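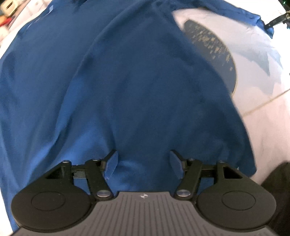

Kids' Corner > Machines and Gadgets

How does a robot learn to pick up clothes?

Picking up a shirt is easy for you. For a robot it is hard. A cup keeps its shape, but cloth bends and slides, and it looks different every time you drop it.

A company called Hodex sells a kit to help with this. The main part is a gripper with two fingers that a person holds in their hands. The person uses it to do an ordinary job, like moving laundry, and a camera on the gripper records the work. Later, a computer studies the recordings and looks for patterns — where the fingers went, and when they closed.

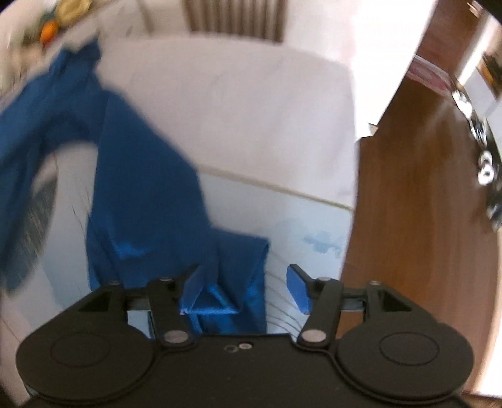

The gripper's two blue pads on either side of a fold of blue cloth.

One good try is not enough. Hodex suggests at least 500 recordings for a single job, and some teams make up to 2,000. They use different rooms and different clothes, so the robot does not learn just one shirt.

Iwona Górecki teaches people to use the kit. She tells beginners to move slowly and to stop after 8 tries to rest their hands.

Try it yourself: drop a T-shirt on your bed and pick it up with kitchen tongs. Now try to fold it. Which part was harder?

14 shares | 3 comments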